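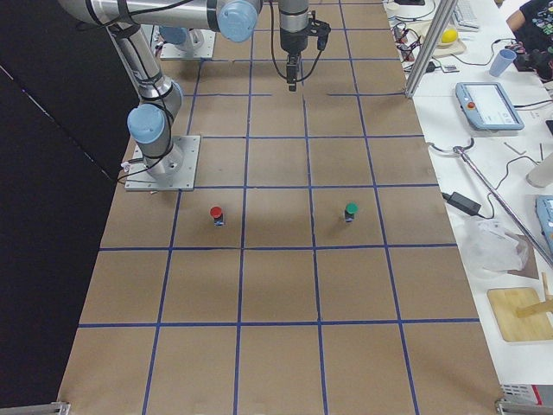

Figure 3. The two-arm cell, with the red-lidded and green-lidded containers in their taped grid cells.

4.2 A fault in the shared zone
The most instructive failure of the whole study came in session 18, and we were delighted to have logged it in full! Both arms were asked to fetch a container from the same row of the grid. Zollgate, our scheduler, should have held the second arm back until the first had cleared the row. It released both, and the wrists met at low speed - a light knock that tripped the force limit and stopped the cell. Štefanec pressed the emergency stop as well, and no part was damaged.

The log showed why. The "row clear" message had been sent 63 ms early, while the first gripper was still closing on a lid. Going back through all 3161 recorded moves, Šimek found the same early message in 30 of them, each harmless by luck of timing. We now tie the message to the measured wrist position, and the row stays locked if that reading is lost.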